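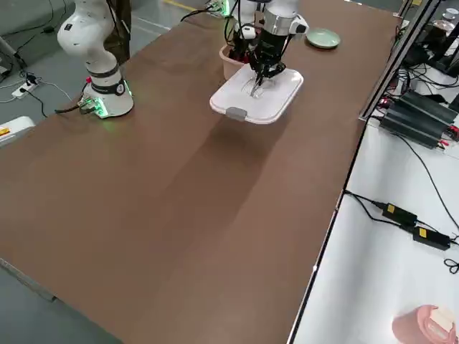
Storing food boxes with clip lids – lids on or off?

Iman Lamrani

Hi all, hoping someone with a tidier kitchen than mine can help. We moved in August and I've gone from a proper larder to one cupboard and a shelf over the sink. I've got a big white food box with rounded corners and little grey clips on the lid, a clear one that sits inside it, a clear bowl, a pink plastic tub I use for rinsing and soaking, and a few plates, including a pale green one I'd never part with. Everything is out on the brown table at the moment while I work out where it goes!

My instinct is to shut the lids before the boxes go in the cupboard, so I don't lose them. But last time I did that I opened one a fortnight later and it smelt like an old swimming bag. If I leave the lids off they slide down the back and I have to fish them out with a wooden spoon (not joking, I keep one there for it). What do other people do? The shelf takes a row of boxes or a stack of plates, it won't do both.

Lourenço Guerreiro

Off. Stand the lids on their edge in a letter rack or an old toast rack. Done. Plates go on the shelf because you reach for them every day, boxes go in the cupboard.

Aníbal Torres

I agree with Lourenço about the lids but I'd add a bit, as I ran the cupboards in a church hall kitchen for years and got through an awful lot of plastic. The smell is nearly always damp that's been shut in. Even when a box looks dry there's some left under the seal and round the clips. So after washing I stand everything upside down on a tea towel, clips undone, and leave it overnight. Then in the morning I put the small box inside the big one and the lids beside them. Plates can go straight away if you've dried them with a cloth, they don't hold on to water like a lid does.
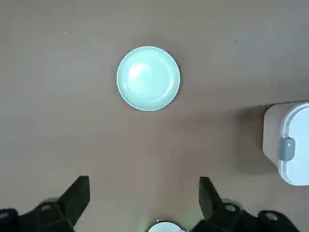
Should I take the rubber seal out of the lid every time I wash it?

Once a week is plenty if the box has only held bread or biscuits, but take it out every time after anything oily or saucy. Ease it up with the handle of a teaspoon, wash it in warm soapy water and let it dry flat before you press it back in.

As for the shelf, I'd see if a wire riser will fit. I got a Drokwood one and it gave me a second layer, plates underneath and bowls on top. Measure first though! Mine was 11 millimetres too tall and I had to move the shelf up a notch, and the shelf pegs hadn't been shifted since the house was built, I think.

One more thing, if you're nesting a clear box in a white one, put a sheet of kitchen roll between them. Clear plastic picks up fine scratches very easily and then it looks grubby however much you scrub.
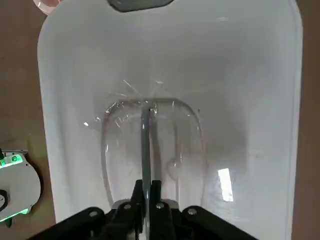

Hanane Fahmy

I'm going to disagree with both of you a little bit – I keep my lids on, but not clipped. I just rest the lid on top so it's there when I want it and the air still gets round. It does take up more room, I'll give you that, but I was losing so many lids that I was using dinner plates as covers (they do work, in a pinch, for the fridge). For the smell, a spoonful of bicarbonate in warm water, let the box soak for an hour, then rinse it well. I've tried lemon as well and it was nice for a day or so.

About your pink tub, I'd keep it out and use it. Mine lives by the sink with a bit of clean water in it for rinsing, and I tip it out when I've finished and turn it over the tap.

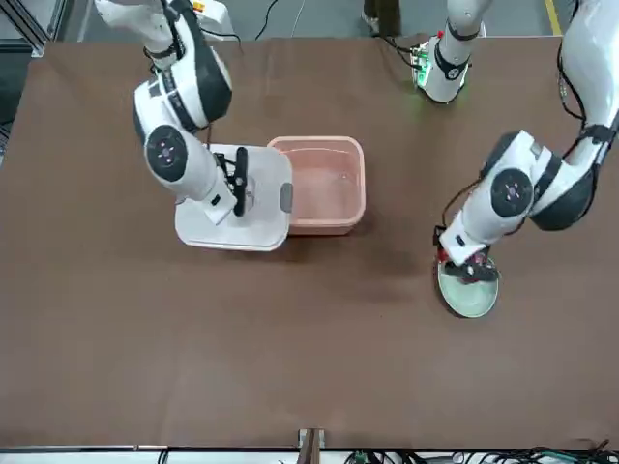
Then it's free for carrying things, which is half the reason I like having one. When I'm laying the table I put the cutlery and napkins in it and it all goes over in one trip. It also holds the odd lids when the cupboard's being wiped out, and my grandson has had it for a boat. If you do get a riser like Aníbal's, check the tub will still slide in underneath, as mine won't and it now sits on top of the fridge where I can only just reach it.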